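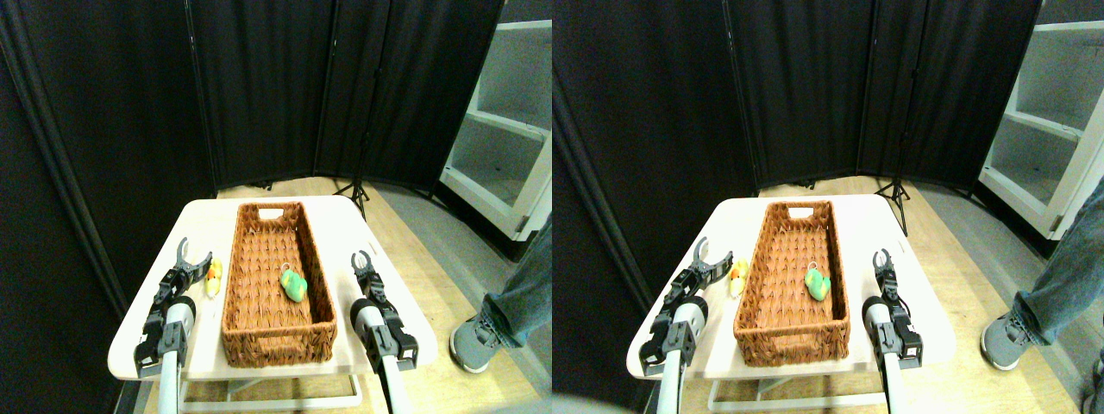 **Figure 3.** Paired views of a woven basket on a small table, with a gripper on either side.

Organizers of the Matard air show claim that moving the display line closer to the crowd improves spectator photos. We doubt the evidence is that strong. Li and McIntyre scored 200 frames from the Friday rehearsal, all shot from the same stand, and reported sharper aircraft at 1,000 feet than at 2,000. Haze was not recorded. Nor was the lens used, and a long lens in warm air can blur a jet at either distance.

Their second sample is weaker still. It comes from 12 members of the Ilon spotters' club, who picked their own best shots before scoring - a step that would hide most of the misses. We asked Thérèse Li for the rejected frames and were told they had been deleted.
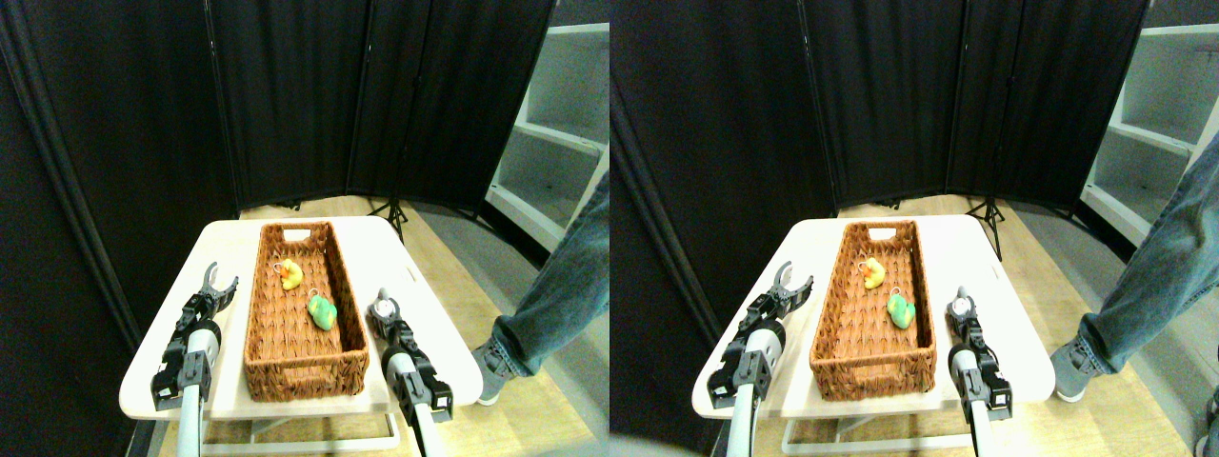
### 4.2 Crowd position and sun angle

The Ilon stand faces west, so afternoon passes are backlit at any distance.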